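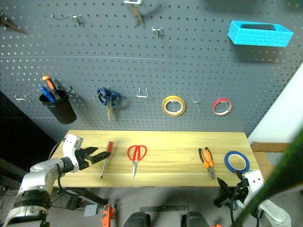

Figure 1. The tool return bench with both arms at the table and the pegboard behind.

Home | Projects | Reports | Staff and Students | Contact

Last updated: 2024-05-05

Sharing a Bench: The Introduction of a Two-Armed Robot in the Tool Room at Jukano

Project report submitted by Irén Tóth

1. Background

Jukano is a repair firm which services pumps and small motors. Its tool room lends hand tools to the workshop and takes them back at the end of each shift. Until January this work was done entirely by hand. Tools were left on a bench, and the attendant on duty hung them on the pegboard before the next shift came in.

The firm then began a trial of a two-armed robot, supplied and maintained by Oltumeck, to take over part of the returning. The present report considers what the trial has meant for the people employed in the room. The technical performance of the machine is treated only where it bears on their work.

2. Method

Interviews were held with 14 members of staff, of whom 3 work in the tool room and the remainder in the workshop. The author also spent several shifts in the room and was given access to the tool room log, which held 291 entries for the period of the trial. Staff were assured that their remarks would not be passed on by name.

3. The task

The items handled at the bench are ordinary ones: screwdrivers, scissors, pliers and rolls of tape. Under the trial procedure they are laid out on the table with space between them, and the handles of the longer tools are turned towards the board. The robot works from the front of the table. Hooks must be left free for whatever is due to go back, and an attendant checks this before the arms are started.

The laying out was not part of the job before. Workshop staff had been used to putting tools down in a heap, and several of them regarded the new rule as a task moved from one department to another. The tool room attendants took the opposite view and said that the heap had always been their least favourite part of the day.

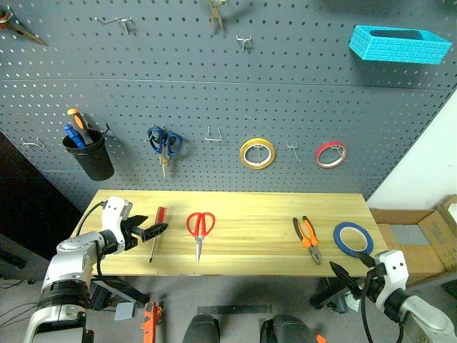 Both groups agreed that the pace of the room had changed. An attendant who once cleared the bench in a single effort now attends to it at intervals and serves the counter in between. Two attendants welcomed this. The third found the interruptions tiring and would have preferred to finish one thing before starting another.

4. Skills and responsibility

No posts were lost during the trial. The supervisor's duties grew, however, as she became the person called when the arms stopped. Her training lasted one morning and was given with the Hukum handbook, which runs to nearly 1000 pages and has no index. She reported that she had learned more from the visiting technician than from the text.

A question raised in most interviews was who answers for a tool that is missing or hung in the wrong place. The log has a column for the attendant's initials but none for the robot — in practice the attendant signs for both. Staff considered this unfair, and the matter had not been settled when the interviews closed.

5. Recommendations

The log should be altered so that returns made by the robot are entered separately. The laying-out rule should be agreed with the workshop and displayed at the counter. Time spent attending to stoppages should be recorded as part of the supervisor's duties. Should the trial be extended to the second store at Tufa, attendants there ought to be consulted before the bench is installed.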